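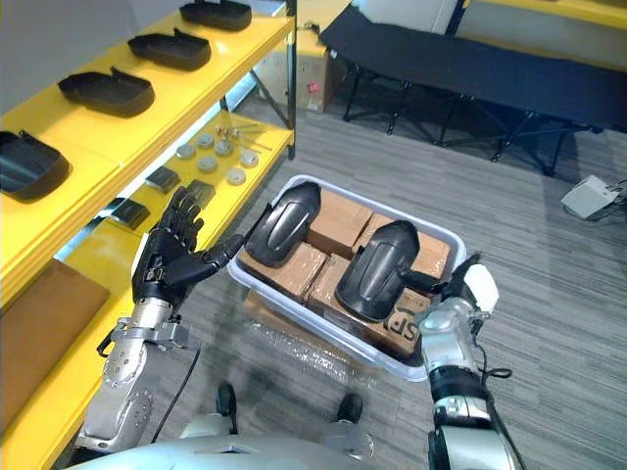

Small Parts, Returned Boxes and the Sloped Shelf

How one repair supply room rebuilt its storage around the bin

By Aslı Güneş

The parts room at Drukdale is a narrow space behind the service counter, and until last winter it ran on cabinets. They were good cabinets, steel, with label holders on every drawer. They were also the reason that a technician looking for a molded cover could open nine drawers before finding it.

Drukdale repairs and resells floor-care and workshop equipment. Most of what passes through the parts room is light and awkward: covers, trays, shells, handles, flat metal discs, short lengths of hose. A good share arrives in cardboard boxes that are never fully unpacked, and leaves in the same boxes with different tape on them. The room has to receive, hold, sort and ship, and all four jobs compete for the same stretch of floor.

"A drawer is a place where you put something you already have a name for," says Yiğit Kozan, who has run the room for six years. "Half of what comes in has no name yet. It has a box."

The reorganization began in December, with an inventory. Kozan and a colleague, Duygu Kılıçarslan, emptied the cabinets onto tables and sorted the contents by shape, ignoring part numbers. They ended with 86 distinct shapes. Of those, 24 accounted for nearly all the daily handling. The rest were moved to a back wall, where they remain.

The 24 shapes in daily use were then divided again, into parts that nest and parts that do not. A hollow cover with low walls looks as if it should nest. Often it does not, because a rib, a boss or a notch in the rim keeps the second piece from seating on the first. Stacked anyway, such parts lean, slide and scratch one another's gloss finish. Laid out singly on a shelf they take more room, but they can be counted from the aisle and picked up with one hand.

Sloped shelves

The shelving that replaced the cabinets is open and sloped toward the picker. Kozan set the angle by experiment. Too shallow, and parts at the back are hidden by parts at the front. Too steep, and anything smooth works its way down to the lip and piles up there. Molded plastic and metal behave differently at the same angle, and the face of the shelf matters as much as the pitch. He tried several positions for each shelf and marked the final one in paint pen on the upright.

Trays and covers go on the upper level, open side up, in a single line with a gap between pieces. Metal parts go below. The rule has two grounds. Weight low keeps the unit stable, and a disc that falls from knee height does less harm than one that falls from the shoulder.

Discs were the hardest item to place. In the old cabinets they stood on edge in a divided drawer, in the manner of records, and the drawer jammed whenever one tipped. Kılıçarslan tested a peg, a tube and a shallow dish before giving up on all three. Discs are now laid flat on the shelf in no order. They can be picked by sliding one toward the edge until it overhangs enough to grip.

"It looks untidy," she says. "I timed it. It was faster than the peg, and much faster than the tube."

Color came late in the project. Kozan had wanted gray units to match the floor. Oğuzhan Uysal, who handles purchasing, argued for a strong color on the grounds that most of the plastic stock is black, and black parts on a dark shelf disappear in the evening. The two ordered a trial unit each, and Uysal's was kept.

The bin as a unit of work

Shelving solved storage. It did nothing for transport, which had always been done by carrying boxes in the arms. The second half of the reorganization concerned bins.

The room now uses one size of rectangular plastic bin for all internal movement. It has a thin rim and walls that let some light through, enough to show from the side whether the bin is full, half full or forgotten. A bin corresponds to one job. When the job opens, a bin is assigned to it, and everything the job needs goes in: boxed items first, loose items last.

Kılıçarslan wrote the loading procedure, and it fits on a card.

Boxes go in flat and taped. A box with an open flap is closed before it is loaded. The largest box goes against a long wall and the others fill in beside it, until the top surface is close to level. Shipping marks face the wall of the bin where space allows. Loose molded parts ride on top of the boxes, rib upward, spaced toward the two ends so that they do not touch. Nothing is placed on top of a loose part.

Handled pieces get a line of their own on the card. If a part has a handle or a stem, it is laid with the handle toward an end of the bin and lifted by the handle. Before the card existed, people tended to pick up a shell by its rim, where the wall is thinnest. Kozan kept a tray of cracked rims on his desk for a month as a record. He has thrown them out.

Unloading reverses the order. Loose parts come off first and go to the shelf. Only then are the boxes opened. The point of the sequence is that a bin with any loose part on it has not been started, and a bin showing plain cardboard is ready for the knife. A person coming on shift can read the state of the work without asking.

Floor protection

Bins are set on the floor, a decision that drew objections. Yiğit Akbulut, the building's safety lead, wanted them on carts. Kozan's answer was that a cart takes up an aisle whether or not it is moving, and that his aisles are narrow. They settled on marked floor positions at the foot of the shelving, well clear of the walkway, with a weight limit on each bin.

A bin on the floor has two problems: it is loud, and grit under the base wears both the plastic and the carpet. Rubber mats were tried and rejected, as they curled at the corners and caught toes. Foam sheet tore. The material in use now is bubble wrap saved from incoming deliveries, laid as a sheet a little larger than the base. It costs nothing, deadens the sound of a bin being set down and is replaced when the cells go flat.

Akbulut's remaining concern was slipping, and he asked that the sheet never extend into the walkway. That line is on the card too.

Anyone copying the method should check the wrap before each use. A flat patch under one corner will let a loaded bin rock, and a rocking bin shifts whatever is riding on top. Wrap that has picked up tape should be discarded. The tape bonds to the base and pulls at the sheet when the bin is lifted.

Reusing cardboard

Boxes themselves received less attention than they probably deserved. Drukdale reuses cartons where it can. A carton is acceptable for reuse if its corners are square, its bottom seam is sound and the old label can be covered or struck out. Cartons that have been damp are flattened and recycled at once, even after they dry, because the board does not recover its stiffness.

Tape is applied in a single strip along the center seam and down each end. Kılıçarslan discourages the habit of adding more. A box closed with five strips takes longer to open, and the extra cuts are where the knife goes through into the contents.

What remains open is how long a taped box may sit in a bin. The present limit is two working days, after which it is moved to a holding rack and the bin is released. Uysal thinks the limit should be one. Kozan thinks the rack is the problem, as boxes moved there lose their connection to the job. A printed tag that travels with the box has been proposed and not yet adopted.

Results so far

The room has 78 bins in circulation. Kozan's log shows fewer searches, a category he defines as any pick that requires opening or moving something else first. He is cautious about the figure. The first weeks of any new layout are also the weeks when people are paying attention to it.

Breakage of molded covers has dropped, and here he is more confident, because broken covers have to be reordered and the orders are on paper. Returns of metal parts are unchanged. No change was expected.

Two other shops have asked for the card. Sterndale, which does similar work on a smaller scale, has adopted the loading order and kept its drawers. Rathore took the shelving layout but runs it with deeper bins, and reports that loose parts have to be lifted out at an awkward reach. Kozan had warned them about depth. His advice is to choose a bin whose load, once the boxes are in, leaves the loose parts within easy reach of the rim.

The next job at Drukdale is the back wall, where the slow-moving shapes were put and have stayed. Kılıçarslan has begun sorting them by how they are gripped. She has three groups so far: rim, handle and flat. A fourth pile, on the end table, is waiting for a name.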